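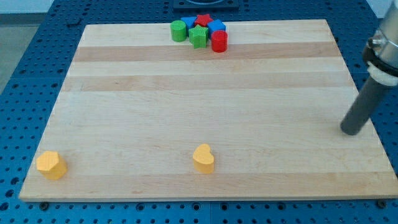 Can a machine tidy up after children yet? Only if somebody clears the floor first, sets out the blocks and stands by.

7 February 2021. Reading time: 2 min

Magdolna Kelemen phoned tonight, full of Zemar and how it will be putting toys away by September. I said I'd believe it in my own front room. Sorting blocks by color on a board, fine. Pushing a yellow heart across to a yellow pentagon, fine, I'd clap for that. But a heart is an awkward thing to push from the side, and my grandson leaves his under the radiator with a sock on top.

She says I said the same about dishwashers. I did, and I still rinse.

I remember the Thygesen man at the shop in Dutberg. He promised us a bin-filler that would pay for itself in 15 months. We swept up after it for more than 30.

Did the front room myself before supper. Found two stars, a cylinder and the missing scissors. My knees hurt. Must call about the boiler tomorrow.

Filed under: Home & Grumbles, Machines

Contact | © Nultumska Diaries | Back to top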